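Chapter 4
Finger Pads, Linkages and Other Things That Wear

I learned to look after grippers the hard way, at a small workshop in Pullthorpe, where I once spent a whole July afternoon hunting for a software fault. The gripper kept dropping things. I checked the cables, I checked the settings, I even blamed the power supply — and then Noboru Nomura walked past, ran his thumb along one finger pad and said, "It's gone smooth." He was right, and I felt a proper fool!

So we're starting this chapter with the pads. They're cheap, they're easy to swap, and they do all the touching. A ridged pad grips well until the ridges fill with dust or round off at the tips, and it happens so slowly that you stop noticing.

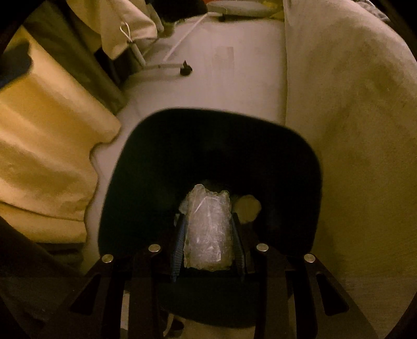 At Pullthorpe we changed ours every 2000 grips, though a clean pad on light work can last up to 3440. I keep a tally on a card by the bench (mine is a mess, but it does the job). Wipe the pads with a damp cloth first and let them dry before you decide they're finished.

After that come the linkage plates and their screws. Open and close the jaws slowly by hand, with the power off, and feel for any slack. If one side moves before the other, stop there and turn to section 4.2, where we'll take the plates apart.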